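Sprechernotizen, Werkstattabend Bumdale, Montag, 14. Mai 2018
Ashton Cosgrove: Zwei Arme, ein Tisch

Folie 1, Begrüßung
Kurz halten. Name, seit wann in der Werkstatt, Projekt heißt intern Hulach. Fragen bitte gleich stellen, nicht erst am Schluss.

Folie 2, Ausgangslage
Angefangen haben wir im Februar mit einem Arm. Der konnte greifen und ablegen, mehr nicht. Sobald ein Gefäß festgehalten werden musste, stand jemand daneben und hielt es. Deshalb der zweite Arm. Beide sitzen vorn am Tisch, dazwischen der schwarze Träger. Die Grundplatten vom ersten Versuch haben sich verzogen, die neuen hat Crichton gefräst.

Folie 3, Kabel
Hier Zeit lassen, das fragen alle. Die lila Leitungen laufen außen an den Armen entlang und haben an den Ellbogen reichlich Schlaufe. Sieht unordentlich aus. Mit knapper Länge hat es uns zweimal den Stecker am Handgelenk gezogen. Schleppkette haben wir probiert, war zu schwer. Wer eine leichte Lösung kennt, bitte nachher melden.
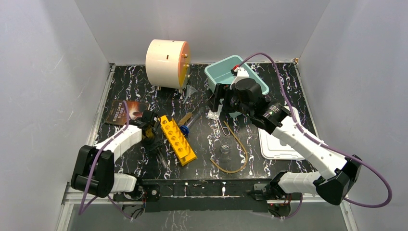

Folie 4, Steuerung
Rechner steht unter dem Tisch, Software heißt Rostent, selbst geschrieben, inzwischen Version 7. Beide Arme teilen sich einen Takt. Vorher liefen sie getrennt und sind in der Mitte zusammengestoßen. Jetzt gibt es eine Sperrzone: Wer zuerst drin ist, darf bleiben, der andere wartet. Das kostet Tempo, stört uns aber nicht.

Folie 5, Gegenstände
Wir üben mit Laborsachen und Haushaltskram durcheinander. Reagenzglasständer gehen gut, die Farbe hebt sich ab. Durchsichtige Teile machen Ärger: Trichter, Messzylinder, kleine Bechergläser. Auf der dunklen Platte mit Marmormuster verschwindet der Rand, und der Greifer fasst daneben. Weiche Schläuche sind noch schwieriger, die liegen jedes Mal anders. Bücher flach vom Tisch aufnehmen geht bisher gar nicht.

Folie 6, Kosten
Material für den Umbau 211 Euro, ohne die Arme. Größter Posten die Schienen. Die grauen Wände sind Reste.

Folie 7, Was als Nächstes kommt
Andere Tischplatte testen, matt und hell. Fingerspitzen aus weicherem Material. Not-Aus auch auf die linke Seite legen, momentan muss man um den Tisch herum.

Vorführung: erst Sperrzone zeigen, dann den Ständer greifen lassen. Vorher Arme in Grundstellung fahren und Leute einen Schritt zurück bitten. Falls Rostent beim Start hängt, einmal neu starten und solange Fragen zu Folie 3 nehmen.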